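Kapitel 4
Wann kann ein Roboter spielen?

Auf Schulfesten und Tagen der offenen Tür gehört der Spielroboter inzwischen zum festen Inventar. Er steht auf einem Tisch, daneben liegen Spielsteine, und auf dem Plakat ist von künstlicher Intelligenz die Rede. Auch die Robotik-AG in Resholm, deren Projekt Ginotach uns durch dieses Kapitel begleitet, hat ihre Arbeit im ersten Entwurf so angekündigt: »Unser Roboter beherrscht Tic-Tac-Toe.« Was genau mit »beherrscht« gemeint war, stand nirgends.

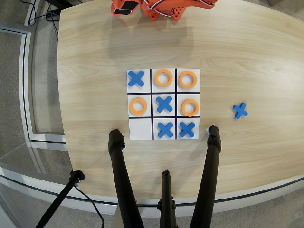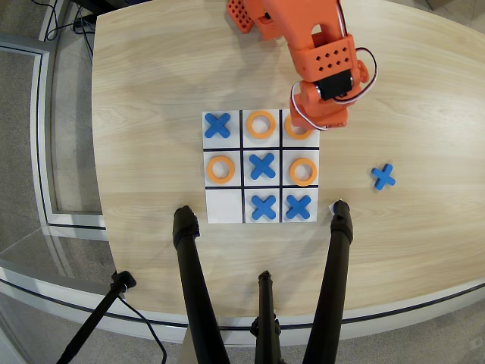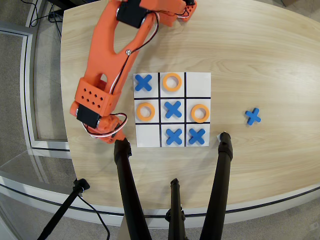
Abb. 4.1 bis 4.3: Spielfeld und Arm im Projekt Ginotach. In allen drei Abbildungen bilden die blauen Kreuze eine vollständige Diagonale; das Feld oben rechts ist in Abb. 4.1 und 4.2 mit einem Ring belegt, in Abb. 4.3 ist es leer.

4.1 Drei Behauptungen in einem Satz

Wer sagt, ein Roboter spiele ein Brettspiel, behauptet mindestens dreierlei. Die Maschine muss den Spielstand erfassen. Sie muss einen zulässigen und möglichst guten Zug auswählen. Und sie muss einen Stein greifen und dort ablegen, wo er hingehört. Für jede dieser Leistungen gibt es eine billige Abkürzung: Der Spielstand lässt sich von Hand eintippen, der Zug kann aus einer Tabelle stammen, und der Arm kann eine vorher aufgezeichnete Bewegung abfahren. Das Publikum sieht in jedem dieser Fälle dasselbe.

Verboten ist davon nichts. In der Schule ist es sogar vernünftig, mit Abkürzungen anzufangen. Ärgerlich wird es erst, wenn sie im Projektbericht nicht mehr vorkommen. Wir verwenden das Wort »spielen« in diesem Buch daher nur, wenn alle drei Leistungen von der Maschine erbracht werden, und nennen andernfalls den Teil, der von Menschen übernommen wird.

4.2 Das Spiel ist der leichte Teil

Tic-Tac-Toe gilt als gelöst. Spielen beide Seiten fehlerfrei, endet jede Partie unentschieden. Ein Programm, das die möglichen Fortsetzungen vollständig durchrechnet, haben die meisten Kurse nach wenigen Doppelstunden fertig, und es läuft auf jedem Schulrechner. Aus einem Sieg gegen eine Besucherin folgt also wenig. Vermutlich hat sie einen Fehler gemacht.

Lehrreicher ist die Frage, ob das Programm merkt, wann eine Partie zu Ende ist. Die Stellungen in den Abbildungen eignen sich gut, um das zu prüfen. Beginnt Blau, so ist der Stand in Abb. 4.3 regelgerecht: vier Kreuze, drei Ringe, Blau hat gewonnen. Ein vierter Ring wie in Abb. 4.1 und 4.2 dürfte dann nicht mehr auf das Brett kommen. Beginnt dagegen Orange, so sind vier Ringe und vier Kreuze ein gültiger Endstand, und in Abb. 4.3 fehlt ein Stein. Welche Farbe den ersten Zug hatte, ist keinem der Bilder zu entnehmen. Auch ihre zeitliche Reihenfolge nicht, obwohl die Nummerierung eine nahelegt.

Ein Programm, das lediglich leere Felder sucht und das nächstbeste belegt, bemerkt den Unterschied nie. Solche Programme sind häufiger, als man nach der Lektüre von Projektberichten glauben möchte.

4.3 Was ein Foto belegt

Ein Arm über einem Brett zeigt einen Arm über einem Brett. Ob er gerade einen Stein abgelegt hat, gleich einen holen wird oder seit einer Viertelstunde stillsteht, bleibt offen. Das gilt auch für Videos, sobald sie geschnitten sind. Belastbar wird eine Aussage erst durch ein Protokoll, in dem auch die misslungenen Versuche stehen.

Die AG in Resholm hat in ihren ersten Wochen kein solches Protokoll geführt. Notiert wurden die Partien, die gelangen. Erst im August, nach zwei verpatzten Vorführungen, einigten sich die 6 Mitglieder auf eine Regel: Jeder Greifversuch wird eingetragen, bevor der Arm sich bewegt, das Ergebnis danach. Auf diese Weise kamen 300 Einträge zusammen. Die Liste ist unansehnlich, voller Abkürzungen und an mehreren Stellen unleserlich. Sie ist trotzdem das Beste, was das Projekt hervorgebracht hat, und wir werden in Abschnitt 4.6 ausführlich mit ihr arbeiten.

Misstrauen verdient im Übrigen auch die Liste. Wer hat entschieden, ob ein Stein »richtig« liegt, wenn er eine Gitterlinie berührt? Zählt ein Zug, bei dem jemand den Stein vorher zurechtgerückt hat? Beides wurde anfangs von Woche zu Woche anders gehandhabt. Die Erfolgsquote stieg in dieser Zeit, was die Gruppe zunächst der neuen Steuerung zuschrieb.

Begriffe dieses Kapitels
Spielstand, Endstand, zulässiger Zug, Greifversuch, Erfolgskriterium, Eingriff, Versuchsprotokoll

Vorausgesetzt werden
Verzweigungen und Schleifen (Kapitel 2), zweidimensionale Felder (Kapitel 3)

Zum Weiterarbeiten
Das Arbeitsheft »Unach« enthält einen leeren Protokollbogen. Legen Sie vor dem ersten Versuch schriftlich fest, was als Erfolg gilt, und lassen Sie den Bogen von jemandem führen, der an der Steuerung nicht mitgeschrieben hat.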